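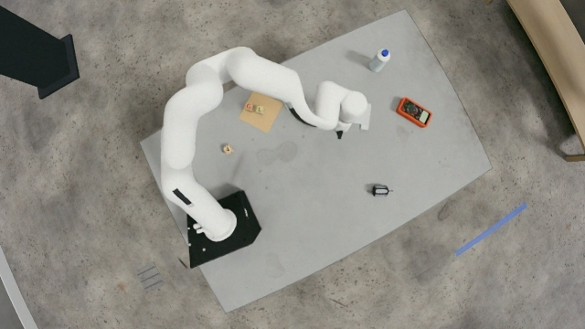
I went back to choir in February after nine years away. I had told people for a long time that I missed it, and at some point my sister stopped nodding and sent me the rehearsal address.

The choir is called Umura. It meets in a school music room with the chairs already set out in a curve, and you sit with your section from the first minute. I'm an alto. There were 54 names on the sign-in sheet and I knew one of them, Hae-won Son, who sang next to me back when we were both in the college group. She has kept going the whole time and it shows. She can look at a page she's never seen and sing the second note correctly. I can sing the first note if the piano gives it to me.

Sight reading was the part I'd lost. My voice was lower than I remembered and a bit rough at the top, but it was there. The reading had gone. I could follow the shape of a line, up or down, and I'd land near the right pitch and then slide over to whatever Hae-won was singing. This works until she's absent. She was absent the third week.

So I've been practicing at home. I tried an app first and quit after a few days, mostly over the sound it made when I got something wrong. Now I use a used hymnal from a library sale. It has 167 hymns in it, four parts each, nearly all of them short and slow. I sing the alto line of one hymn every evening, before dinner if I can. I play the starting note on a small keyboard, sing the whole line without stopping, then play it back and mark the places I missed. Same pencil marks, mostly in the same kinds of places. Leaps of a sixth are bad. Anything with an accidental is bad. Repeated notes are also bad, oddly – I go flat by the fourth or fifth one and don't hear it happening.

I'm on number 41. Some nights I skip, and then I do two the next day or I don't.

The other thing I had forgotten is how tired you get from standing. We rehearse for two hours with a break, and the last half hour is on our feet. I wore the wrong shoes the first time and felt it in my back the next morning. I also forgot to bring water. There's a fountain in the hallway, but the line at the break is long and the break is short, so bring a bottle if you ever join anything like this.

We're doing a concert in late spring. Most of the program is older music, with one new piece in seven parts that splits the altos in two. I'm on the lower half. There's a page where we hold an E for eleven bars while everyone else moves around us, and I like that page more than I probably should. You breathe when the person next to you isn't breathing and try to come back in without a bump. Hae-won and I have worked out where each of us goes and written it in.

I still don't have a folder. Everybody has a black one with the elastic cords inside, and I've been holding loose copies together with a binder clip. The director looked at it last week and kept walking. I ordered a folder that night, and it should be here before the next rehearsal.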